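Antes de comprar el brazo

16 de marzo de 2022

Llevo semanas con tres pestañas abiertas y la cartera cerrada. El comercial de Dendell insiste en que su brazo «se amortiza solo», frase que desde mi última impresora me produce urticaria. El presupuesto de Cillent sale más barato, hasta que uno llega a la página 4 y descubre que la pinza va aparte.

Así que de momento trabajo en simulación. Una pinza de dos dedos abierta, un tablero de madera, suelo gris y a probar. Cuesta mis horas y la luz, y me deja equivocarme sin pagar portes de devolución. Tampoco me fío del todo: en el simulador la mesa nunca cojea y los cables no existen.

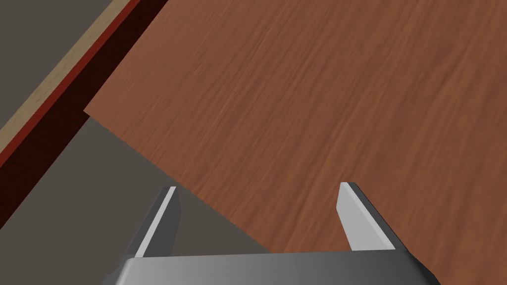
Las cuentas, sin maquillaje

Tengo 1000 euros apartados para accesorios, y el juego de dedos de repuesto de Haltari ya se come 239. Faltan la fijación a la mesa, la fuente y el seguro, que Dendell llama «opcional» en letra muy pequeña. He pedido 2 veces el precio del mantenimiento anual y me han mandado el mismo folleto.

Prendergast alquila por meses. No me entusiasma, pero en mayo se me acaba la licencia de prueba del simulador y algo tendré que decidir. Si alguien ha alquilado con ellos, que me cuente cuánto le cobraron por la instalación.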